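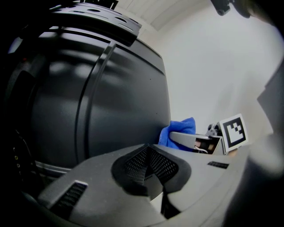

Rows of small holes along the top, seam down the front. Black gloss, shows everything.

Murkico smart speakers ending support in May - anyone else had the email?

hobnail_uv
Posted 3 December 2018
Had an email from Murkico this morning saying the app will stop being supported in May and we should all "move to the new Somell platform". No mention of what happens to the speakers we already own. I paid 100 quid for mine. Does it carry on as an ordinary speaker or do I have a doorstop? The email links to a help page and the help page links back to the email.

kettlewatch
Read the bit at the bottom. "Some features may be reduced." That's a company telling you all of them will be. Aubert did the same with their radios and mine lost every preset overnight.

tarn_and_fell
I think you're being a bit harsh. Aubert gave people a discount on the new model and the line-in socket still works on the old ones. I use mine in the garage every day.

kettlewatch
A discount on buying the thing a second time. Lovely of them.

hobnail_uv
Does the Murkico even have a line-in? I can't see one in the manual and I'm not turning mine upside down while it's playing.

pipkin681
Depends which version. The early ones did, the later ones were wireless only. If the manual doesn't show it I'd assume you haven't got one.

oldgreybus
I rang them. Waited through 6 goes of the same music and then a chap told me Bluetooth "should" be unaffected. I asked him to put that in writing and he said he couldn't. Make of that what you will.

tarn_and_fell
Bluetooth doesn't go through their servers though. There's no reason for it to stop.

kettlewatch
There was no reason for my presets to stop either. They were stored on the radio, or so it said on the box.

marshlight
Has anyone tried the shop in Uvstead? They sold me mine and the lad there told me it would be supported for seven years. I've had it for less than two. I know a shop will say anything, but I'd have thought the contract is with them and not with Murkico.

pipkin681
It is with the shop, yes. Whether you'd get anywhere is another matter. Did he write the seven years down?

marshlight
No. It was on a card on the shelf.

pipkin681
Then I'd go in and see if the card's still there. Take a photo of it if it is.

oldgreybus
Bet you it isn't.

hobnail_uv
Going to leave mine without updates for now and see what the Somell one costs. Not that I'm planning to buy it. Marshlight, please post if the shop gives you a straight answer.

marshlight
Will do. I'm over that way next week.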